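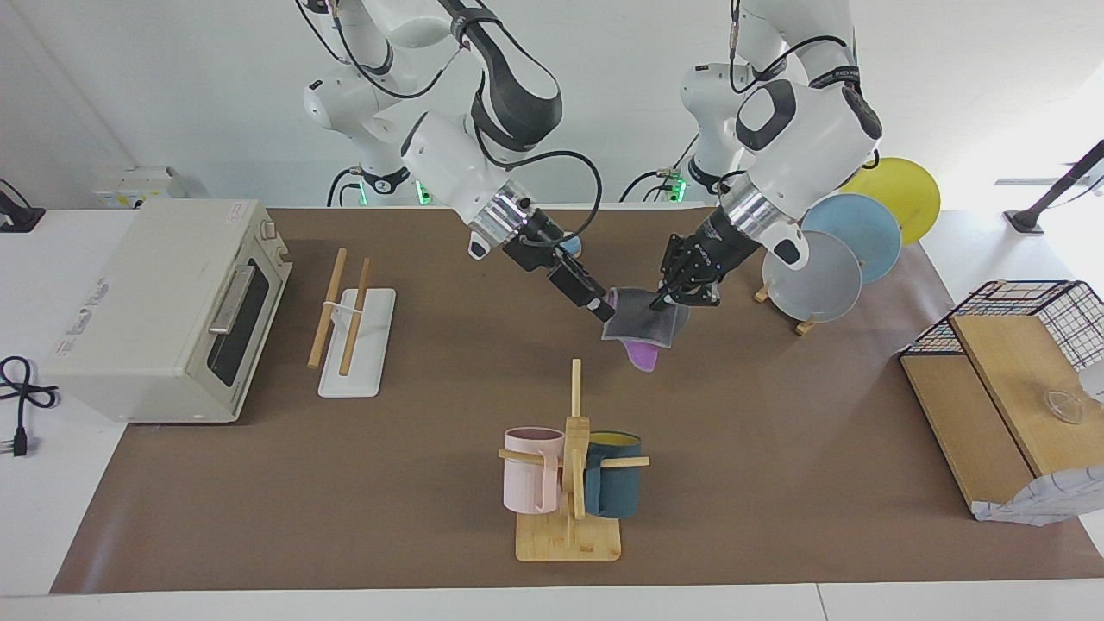

Gray cloth held over a brown mat

Filed under: Parenting > Toddlers & Preschool > Daytime Naps

Dropping the nap at three – bedtime moved, wake time did not

Ruba Abou Jaoude
My son is three years and two months. Until March he napped from 1:00 to 2:30 p.m. and was asleep at night by 8:15. His preschool room in Zamville no longer has a rest period, so he now naps only on weekends. On school days I moved bedtime to 7:00. He falls asleep within ten minutes but wakes at 4:50 a.m. and does not go back down. On Saturday he napped two hours and then stayed up until 9:40.

I log everything in Flinaser. Average total sleep last week was 643 minutes per 24 hours. Before the change it was higher, but I did not keep the old entries. Room is dark, white noise runs all night, no screens after dinner. Should I move bedtime later, or is 4:50 an overtired waking that calls for an even earlier one?

Nadine Obeidat
643 minutes is 10 hours 43 minutes. The range usually given for ages three to five is 10 to 13 hours including naps, so he is inside it, at the low end. I would not go earlier than 7:00.

The weekend nap is the variable I would fix first. Two hours on Saturday pushes bedtime by more than two and a half hours, and he then has to shift back for Monday. Cap it at 45 minutes, up by 2:00 p.m., or replace it with quiet time in his room. Hold that for two weeks before touching anything else. If he is still up before 5:30, move bedtime later in 15-minute steps, three or four days per step. Keep the room dark and the conversation dull until 6:00.

Also check what he eats at 5:00 p.m. Mine woke early on days when dinner was mostly fruit – it may have been coincidence.

If he snores most nights or seems exhausted all day, ask the pediatrician before adjusting the schedule.

Branislav Sýkora
Ours did this. Lasted about 93 days and stopped. We changed nothing.

Anqi Ren
Seconding the cap on the weekend nap. Does he sleep in the car on the way home from school? Ten minutes at 4:00 p.m. counts, and most people leave it out of the log.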